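FOR IMMEDIATE RELEASE

Olleddale students put two-armed robot to the test on a sheet of paper, and publish the misses too

OLLEDDALE, Tue 5 February - The student robotics class at Kinnear Technical College today released the first results from its two-armed robot project, along with a plain statement of what the robot still can't do. The college has asked that both parts be printed together.

The job sounds small. A sheet of white paper printed with black outlines is laid on a table. Blue parts, among them a gear-like piece, pegs and cylinders, have to end up on the outlines meant for them. A child of four could do it before lunch. The class has spent the school year since August getting a pair of robot arms with jointed fingers to try it, and has logged 3097 attempts.

Of the last 245 attempts, 17 ended with every part where it belonged. The rest did not.

"I was told when I took this class on that the robot would be sorting parts by the holidays," said Catherine Carnegie, who teaches it. "I didn't believe that then and I'm glad I didn't put it in the course outline. Seventeen is a real number. I would sooner send out a real number than a video with the bad tries cut."

Students call the task Puvby, after a misspelled file name from the first week that was never fixed. Each student team writes its own control program, runs it on the shared robot and scores it by hand. An attempt counts only if all the parts finish on their outlines and no one has touched the sheet. A part that rests across a line is a miss. Teams argued for a softer rule in the fall and lost. 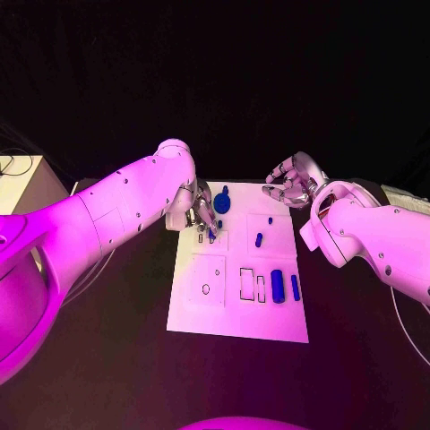
Most failures come from the small pieces. The fingers close well enough on a thick cylinder, but a small peg can tip over, roll or come back up with the hand when it was supposed to stay down. Working with two hands has brought its own trouble. In theory one arm can place a part while the other gets ready for the next. In the class logs, the waiting arm is often just waiting, and several teams now run long stretches with one arm parked.

"People see two hands and figure it's twice as good," said Manon Tremblay, a second-year student whose team has the best score so far. "We turned one off for a week and our numbers went up. Then we had to write that down, and it was kind of embarrassing after the talk we gave in the fall."

Tremblay's team uses a program it named Bereo, which slows the hand down over the paper and checks the part's position a second time before letting go. It is slower than anything else in the class. It also accounts for most of the clean finishes, though Carnegie cautions that her students have not yet tried it with the sheet turned or moved to another spot on the table. She expects the score to drop when they do.

The class is entering the Olleddale Schools Robot Challenge, where four teams will get a printed sheet they have not seen before. Kinnear makes no forecast about placing. Dougal Guthrie, the event's head judge, said he has grown wary of entries that work only in the room where they were built.

"Every year I'm shown something that never fails at home," Guthrie said. "Bring me your logs. If you ran it a few hundred times and it worked a few of those, I can score that. I can't score a promise."

The project has its doubters inside the college as well. Morven Tennant, who heads the machine shop, questioned in a staff meeting whether students learn more from months of moving blue parts across paper than they would from building a simple feeder that does one thing every time. Carnegie said she thinks the question is fair and has made it the topic of the final written paper. Students may argue either side, but they have to use the logs.

The college also wishes to correct a line in its own fall newsletter, which said the class was "teaching robots to work like people." The class is trying to get a robot to place printed-sheet parts under fixed conditions. No claim beyond that is supported by the work so far.

The full attempt log, the scoring rules and blank copies of the sheet are available to any school that asks. Schools that get a better score are invited to send their logs in return, with the failed runs left in.

Press contact: Wilma Strachan, Communications Office, Kinnear Technical College, Olleddale

###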